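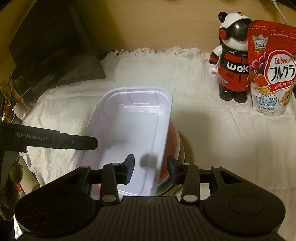
Thread: Padding a table for sorting plastics – blanket or mat?

gilar_shed
Posted 30 June 2020

I sort my kitchen plastics twice a year on the dining table, with a fluffy white blanket spread over the timber first. White tray on top, round dishes stacked beside and partly under it. Colours in the stack are orange-red, pale, yellow and teal-green.

Two questions. Does a shaggy pile protect a timber finish better than a flat cloth? And is there any harm in leaving a rectangular tray resting on a stack of round rims for a few weeks?

Flusex
Pile depth is irrelevant to scratching. Grit is what marks a table, and a long pile holds grit. A flat cotton sheet can be shaken clean in one go. I would not put a shaggy blanket under anything I planned to slide.

holovko_7
Disagree with Flusex. Grit that sinks into the pile is held away from the finish. On a flat sheet it sits between the plastic and the timber with nothing to absorb the load. I have used an old fleece since February and the table has no new marks.

Flusex
One table over one winter is a small sample. Fibres also come off on plastic. Static, mostly. You end up rinsing everything again before it goes in the cupboard.

holovko_7
Wash the blanket first without softener. Shedding drops off after the first couple of cycles.

plusine
On the second question: yes, there can be harm. A tray tilted over a stack is carried on two or three points. My old tray was 187 mm wide and took a permanent bow after a summer under a pile of lids. Ribs in the walls help with stiffness but do little for the floor. Store it flat, open side up, and put the round pieces inside if they fit.

gilar_shed
They don't fit. The widest is about 200 mm and the tray is narrower than that at the base. There is a ledge near one end as well, so anything round sits crooked.

plusine
Then keep two stacks. Rounds by diameter, largest at the bottom, tray on its own shelf.

Siyabonga Mahlangu
Sort by diameter, agreed, but check the rims as you go. Run a thumb around each one. Any with a nick should go on top, where it can't score the one below. Colour order is no use unless the set happens to be coloured by size.

gilar_shed
Mine is not. I had been stacking by colour.

Flusex
Restack, then. And use a sheet.

holovko_7
Restack, and keep the blanket.

gilar_shed
Restacked by size, tray moved to the shelf above the kettle. Blanket is in the wash, no softener.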